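FOR RELEASE: AUGUST 2018

Costora Puts Its Chore Numbers Out in Public, Including the Embarrassing Ones

PRELLITZ - Hi everyone, Yamila Sepúlveda here. I run the chores program at Costora, and I asked if I could write this release myself, because the last one that went out used the word "seamless" four times and my mother called me to ask what it meant. So you're getting me, and you're getting the short version first: we tested whether machines can do ordinary household and shop-floor chores yet, we're publishing every result today, and the answer is "some of them, slowly, if you set things up nicely beforehand."

Now the longer version, for anybody who has to write more than one paragraph about it!

WHAT WE TESTED

We picked 6 chores. Three come from the house: folding a bath towel, clearing a table after a meal, and putting groceries away. Three come from the shop floor at Nammont, the hardware distributor that has let us get underfoot since last winter: sorting small fasteners into bins, closing and taping a carton, and wiping down a workbench at the end of a shift. I wanted window washing on the list too and I lost that argument.

Across the whole test we ran 741 attempts. An attempt starts when the machine is told to go and ends when the chore is done, when five minutes run out, or when one of us has to step in. Stepping in counts as a failure even if all we did was nudge a bowl. We were strict about that and it hurt our score quite a bit, which a couple of my coworkers are still a little sore about.

Of those 741, the machine finished 371 on its own. I know how that looks. It's a hair over half, and half is a terrible number for a chore. If a dishwasher did half the dishes you'd haul it to the curb. But a year ago we couldn't get through a single clean table-clearing without somebody lunging for a glass, so I'm going to allow myself to be happy about it for one afternoon.

THE GOOD ONES

Carton taping is the star. The boxes at Nammont are all one size, they arrive at the same spot on the bench, and cardboard is very forgiving. The machine squares up the flaps, presses them down and runs the tape across, and most of the time you'd have no idea a person hadn't done it. It does press the tape down twice. We don't know why it likes to do that, and we've left it alone.

Wiping the bench went better than I expected, as long as the bench had been cleared first. It covers the whole surface, corners included, and it doesn't get bored and skip the part under the vise the way I do. What it can't do yet is look at a spot and decide to scrub harder. Everything gets the same polite wipe, whether it's dust or dried glue.

Groceries landed in the middle. Cans and boxes, very good. Anything in a soft bag - rice, salad, shredded cheese - and you can feel the whole room tense up.

THE NOT SO GOOD ONES

Towels. Oh, towels. Every home robot company shows you a towel, and we now understand how much time goes into getting that one nice clip. A towel that starts out flat on the table folds pretty well. A towel that starts out in a heap, the way towels come out of every dryer I've ever owned, is a different animal. The machine picks up a corner, lifts, looks, puts it down, picks up another corner, and there go your five minutes.

Small fasteners were the other rough one. Josefina Insaurralde has worked the sorting bench at Nammont for years and she was kind enough to try the same bins we gave the machine. She did it while telling me about her nephew's wedding. She also pointed out that she sorts washers mostly by feel and only looks when something seems wrong, and that remark has changed our plans for the fall more than any meeting we've held.

Clearing the table is tricky for a reason I hadn't thought about at all, and it's deciding what's finished. Is that half glass of water trash, or is somebody coming back for it? People know, or they ask. Our machine treats everything as finished, so please hold on to your coffee when you visit.

SO, CAN IT DO MY CHORES?

I get this at every family dinner. No, not yet. If your house had one kind of box in it and the box was always in the same place, I could help you today. I think a shop with steady, repeated work could get real use out of this sooner than a home could, and I'd rather say so plainly than sell you a butler. Nammont plans to keep the carton station going through the end of the year, with a person at the next bench.

I don't see it replacing the folks on that floor, and I told them that to their faces before we started. What they'd like is for it to take the taping, which is hard on the wrists. That seems like a fair thing to want from a machine.

HOW IT LEARNS

Our approach is pretty simple to explain. People do the chore with a gripper held in their own hands, cameras record what the gripper is up to, and the machine learns from those recordings. You don't need to know any programming to be good at it. The best towel person we have used to work in a hotel.

We've got 300 hours of this so far from our own space in Prellitz and from Nammont, and the software that sorts and cleans it all up is called Mokgethi. It throws out recordings where the gripper was set down or the person wandered off to take a phone call, and it keeps the fumbles, which we found out we need. When we trained only on perfect tries, the machine had no clue what to do once something slipped. Leave in the fumbles and it will try again, a bit like a kid with a shoelace.

People ask what a work day looks like over there. There are folks on their feet with the gear on, others leaning over tables and screens, cables on the concrete, and a bean bag chair by the window.

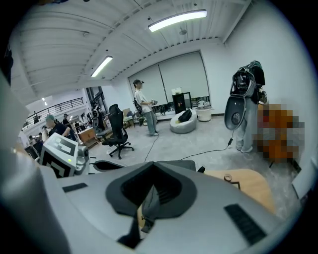
WHAT COMES NEXT

In September we start round two. Same chores, same five-minute limit, same rule about stepping in. The change is that the towels will all start in a heap and the groceries will all come in bags the way the store packed them. I fully expect our score to go down, and we'll publish that as well.

We're also adding a sense of touch at the fingertips for the fastener bins, which is Josefina's doing. She has agreed to come in and show us how she holds a washer, and she has already warned us that she talks the whole time.

The full results table, with every failed attempt and a short note on what went wrong, is free to download from the Costora website. Some of the notes are just "dropped it." A few are longer and I think they're the best reading in there - try the one about the bag of flour.

ABOUT COSTORA

Costora builds and tests machines for everyday physical work and is based in Prellitz. We like visitors. Reporters, teachers and curious neighbors can write to the press desk through our website, and I'll probably be the one who answers.

Comments

dryerlint
Former laundromat employee. A heap of towels is easy, you grab any edge and shake it. Can it shake?

Yamila at Costora
It can shake a little! The trouble is it shakes the towel right out of its own view and then has to find it again. We're working on it.

benchdog_52
Half is better than my teenagers. What did it cost per carton though? I looked through the table and couldn't find any prices.

Yamila at Costora
You're right, they aren't in there. The carton station is still a test and any price I gave you now would be a guess.

marguerite
I have arthritis in both hands and I'd take a machine that put away only the cans. Please don't wait until it can do everything.

p.t.
Is the flour note on the second sheet? I can only open the first one.

Yamila at Costora
Second sheet, near the bottom. If it still won't open, write to the press desk and I'll send it over.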